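Fingerprint unlock gone after update, now typing the long passphrase every single time
Clisia
2 May 2020

Hi everyone! I've been a happy Rorus user since September, and I keep 107 logins in my vault (I know, I know). After the latest update on my tablet, the fingerprint option is grayed out, and I have to type my whole passphrase whenever I switch apps. It's a long one, with 13 characters in the last word alone. I've restarted and signed out and back in, and the auto-lock is still set to 5 minutes. Is there a setting I'm missing, or do I have to reinstall? I'm a bit scared of losing my notes and the photos attached to them:

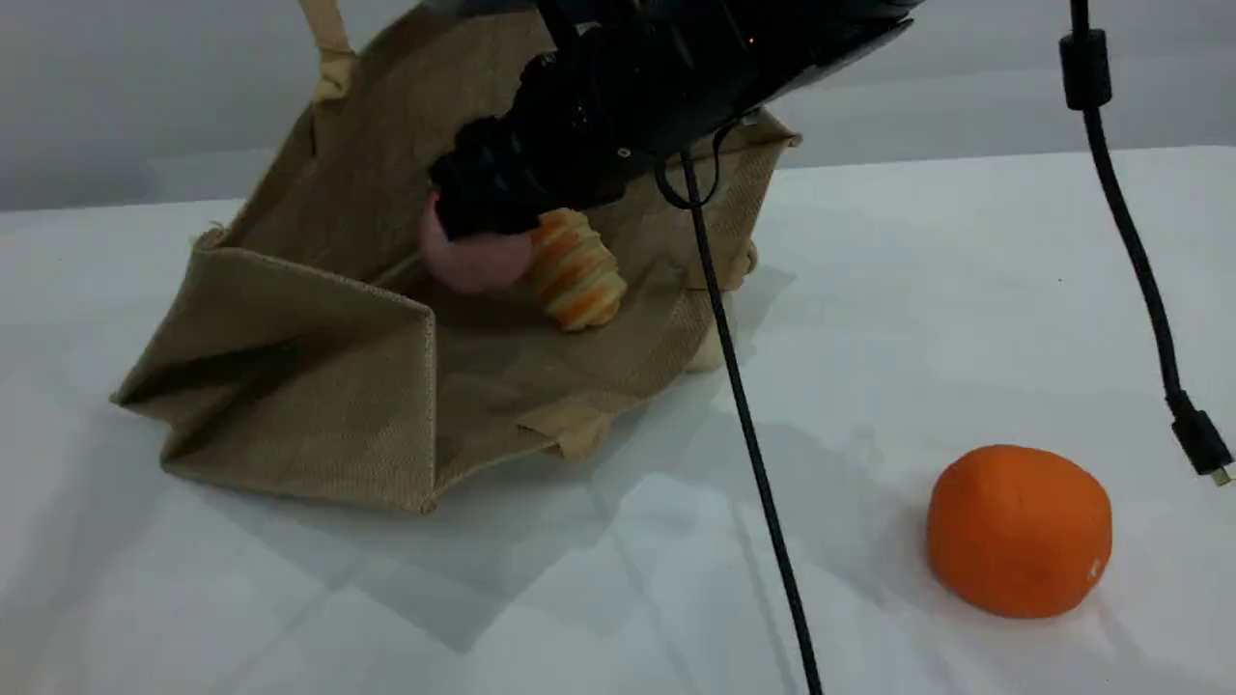
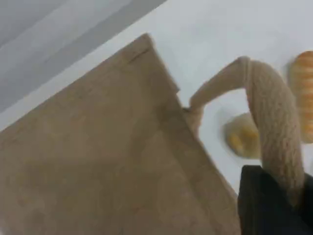
Attachments: burlap bag first, brown paper bag second

Benavides
Welcome, and please don't reinstall just yet! Mine did the same thing. Open Settings, then Unlock Methods, turn fingerprint off (even if it looks off already), close the app completely, open it with your passphrase and switch it back on. If it stays gray, check that your tablet itself still has a fingerprint saved, as mine had dropped it. And do make an export before you try anything bigger. I have over 4,000 items in mine and the export only took a little while, attachments and all, as long as you tick the box for them.

Rirnik
same here on my phone, went back to the old version and it works fine. no idea about tablets though, sorry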